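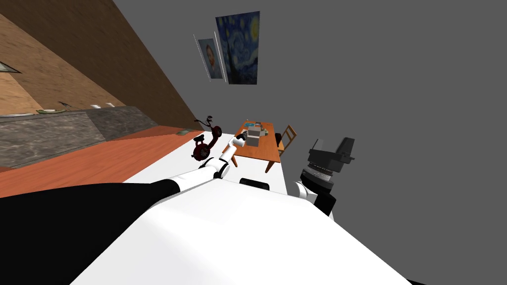

*Hurkstead in the simulated dining room, left gripper near the edge of the table.*

# Hurkstead two-arm robot, with Fevness rehearsal software

Last change to this page: 5/26/21

Hurkstead is a two-arm robot for the light, repeated work in furnished rooms: serviced flats, staff houses, guest rooms with a small kitchen. It picks up what was left on tables and counters and brings it to the place you have chosen for it. Barredo sells it together with Fevness, a program in which your rooms are built as a model, so that every task is practised on the screen before the machine comes to your building.

We recommend it to teams who already have a fixed routine. If your team does the rooms differently every day, please speak with us first, as the preparation will take longer and the price is then not the one in our list.

## What the robot does and what stays with your staff

The robot takes single objects which can be held between two fingers. It moves them between surfaces of table height and counter height. It can also push a chair back to the table, when the chair is a light one and the floor is even.

Your staff continue to do:

- beds, bathrooms and all work with water
- glass, knives and open food
- lost property, which a person must see and write down
- the final look at the room before the door is closed

The last point is not an option in the menu. A room has the status "ready" only when a member of staff has confirmed it. Some customers asked us to remove this step and we did not do it.

## Working day with the robot

At Prascombe, a company with serviced flats, the housekeeping team started with Hurkstead in May. Nestor Dagdag is the supervisor there and he made the first plan of rooms himself. Before, each person had a list of flats and did everything alone from the door to the window. Now the robot goes in first and clears the dining table and the counter, and one person follows for the rest. The lists had to be written again, and the first version was not good: the person was often waiting in the corridor. Mr Dagdag moved the bedrooms to the beginning, so both can work in the same flat without meeting.

What his team told us about the change was mixed, and we repeat it here because it can help you to plan. The bending and carrying is less. The walking is the same. There is more reading from a screen, and two colleagues did not like this part. They asked for bigger letters and for a paper list which can be printed in the morning. Both are now included in the standard delivery.

Nobody at Prascombe was given a different contract for the work with the robot, but the job description has one new line, "attends the machine". We advise you to discuss such a line with your staff before the delivery and to put the training hours inside the paid shift.

## Rehearsal in Fevness

In Fevness we build a room with its furniture, and also with the things guests tend to leave on the floor. A scooter beside the table is a good test: the arm must find its way to the table and not touch the handlebar. Pictures on the wall and mats are put in the model too, because the robot has to learn what it should leave alone.

Your supervisor receives the views from each rehearsal and can write a remark to any of them. Typical remarks are "this chair is never here" or "please keep away from the wall". Technical knowledge is not needed for this. For Prascombe we did nearly 200 rehearsals, which is more than usual, as the flats have several different floor plans.

The program shows the room from the robot's own position. Walls and furniture can look very tilted in these views. You may turn the view straight in the menu **Display > Level**, but many users leave it after some days.

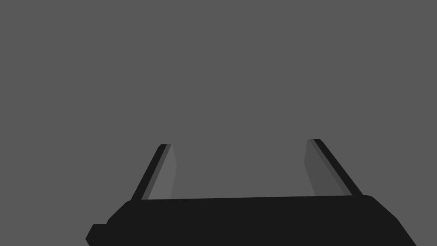
*Gripper with fingers apart, Fevness view on plain grey.*

## Grippers

Each arm ends in a gripper. Before a task begins, the open position can be checked in Fevness against a plain background, where a finger standing at a wrong angle is easier to notice than in a full room. We ask that one trained person does this check at the start of the shift. It is also part of the training.

Replacement fingers are sold in pairs under order number 451. Please do not mix an old finger with a new one.

## Delivery and training

| | |
|---|---|
| Arms | 2 |
| Rehearsal software | Fevness, included |
| Time on site with our engineer | 14 days |
| Replacement fingers, order number | 451 |
| Printed morning list | included |

Dexter Padilla leads the time on site. He works with the early shift first and afterwards with the late shift, so that all colleagues hear the same explanation from the same person. Questions from the team are collected in a notebook which stays in your building.

## Before you order

Please send us the floor plans, photographs of one room in normal condition after guests have left, and the list of tasks as your team does it today. Do not tidy the room for the photographs. An offer without these documents is possible, but the number of rehearsals in it will be only a guess.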